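Workshop notebook, tableware bench
Tuesday, May 11, 2021

Spent the day on the place-setting tables. Siham wants a layout settled before the Durnis order goes in, so most of what follows is about where things sit and what we still need to buy. Lorraine took the notes in the morning and I've tidied them up.

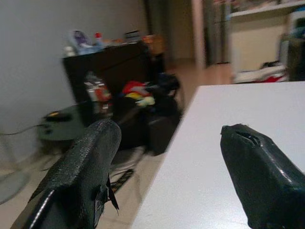
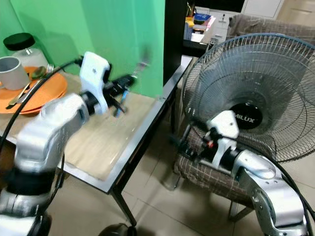
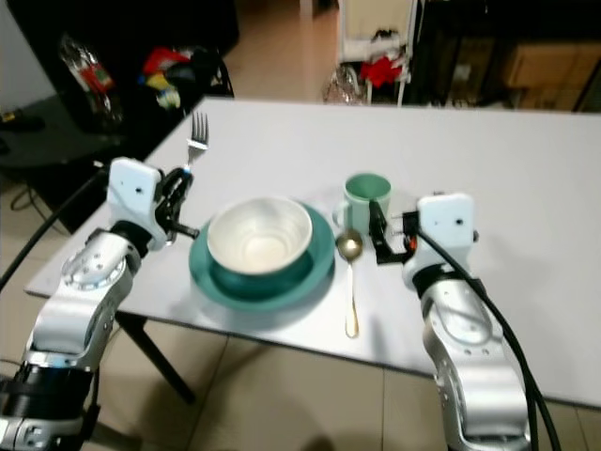 Isent Workshop / Household Objects Group / Trarbridge

Setting with the teal plate (white table). Bowl on the plate, mint-green mug to the right, gold-toned spoon beside the plate with the handle toward the front edge. The silver fork belongs to the other cutlery and looks wrong next to the gold. Either we find a gold fork or we use silver for both. I'd go with silver and put the gold spoon back in the drawer. Siham prefers gold. Left open.

The handle of the mug should face left for this layout. Last week it was written down as facing right, which is my mistake, and I've corrected the sheet on the wall. If you have the old printout please bin it.

The white bowl on the teal plate is a good match for colour but it slides a bit if the plate is nudged. Vasilis suggested a thin cork disc. I don't want anything under the bowl that a person wouldn't have at home, so no cork for now. Try the smaller bowl from Ait Brahim when it turns up.

Setting with the orange plates (wood-grain table). Plates stacked, spoon and fork laid across the top one, grey mug at the back. The glass jar with the black lid goes behind the mug. I like this one better as an end-of-meal layout, with things gathered up and ready to carry to the sink. Said says to write it up that way and stop calling it a place setting. Done.

The metal rim on that table is worth watching. Cutlery laid too near the front catches on it when you sweep it toward you with your hand. Keep everything back a hand's width.

Room. The brown cabinet needs clearing. The top has turned into the place where everything gets put down: packages, the bottle with the red cap, a dark box. The cloth heaped at the front of it should be folded and sorted by colour, and whatever is under it hung up or taken home. I asked at lunch and got no takers. Tarek has offered to do the cabinet if someone else does the cloth.

The green stool can stay where it is, but please don't leave cables on it. Same goes for the floor. I'd like a clear walking path to the doorway before we move any tables.

To buy or chase:
- silver spoons, 2 more, same pattern as the fork
- gold forks, 2, only if Siham wins
- paper napkins, pack of 100, plain white
- shelf labels (Lorraine has the template)
- the small bowls from Ait Brahim, promised and not here yet

Washing up. Mugs go in the rack upside down with the handles all one way. The mint one marks easily on the outside, so soft sponge only. Plates get dried by hand, as the rack is too narrow for them and I don't want a chip before August, when the whole set goes across to Durnis.

Tomorrow: Vasilis on the jar labels, me on the layout sheets. Siham to decide on the cutlery colour by the end of the day or I'll order silver.

Recent entries
Drawer dividers, second try
Which sponge for which glaze
Table heights at Trarbridge
Ait Brahim samples: bowls and saucers
Folding cloths, notes from Lorraine
Shelf labels and where they go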